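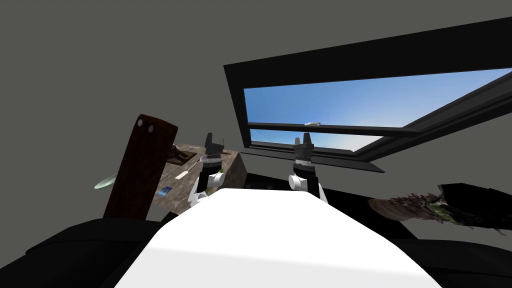
Can the Ernico kit run two arms off one controller?
It can, if you keep both arms on the same firmware and don't expect perfect timing. The box says "fully synchronized." Mine lag each other often enough that I wouldn't hand anything fragile from one to the other.

Ernico Dual Arm Bench Kit
Item 3610
Reviewed by Virgil Dumitrescu, Gusutberg shared workshop

I build in a corner of the shop on Sunday mornings and I don't trust kit makers much. Ernico promises a weekend build. I started in July and needed 9 sessions, two of them lost to a cable guide that describes some other version of the wrist.

The Onu simulator comes with the kit, and I'd spend time there before powering anything up. It lets you drop in odd props and try grips on them. How far that carries over to real parts is another matter. The friction settings look like guesses to me, and the manual doesn't say where they came from.

Small rounded pieces are the hard case. In the simulator I tried the gripper on a little brass-colored one shaped like a cartridge, right up against a big marble-textured block. The sales page calls this sort of thing "effortless."

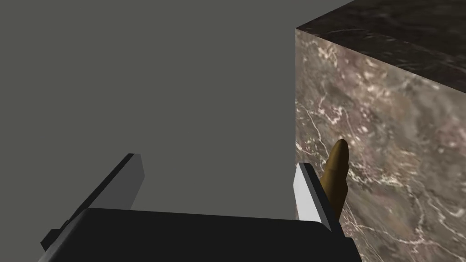
What's in the box
Two arms with parallel grippers
One controller
13 cables, unlabeled
Onu simulator license, 10 months
Printed manual (get the newer one from the download page)

Not included
Bench clamps. The Ondov ones fit, with a shim.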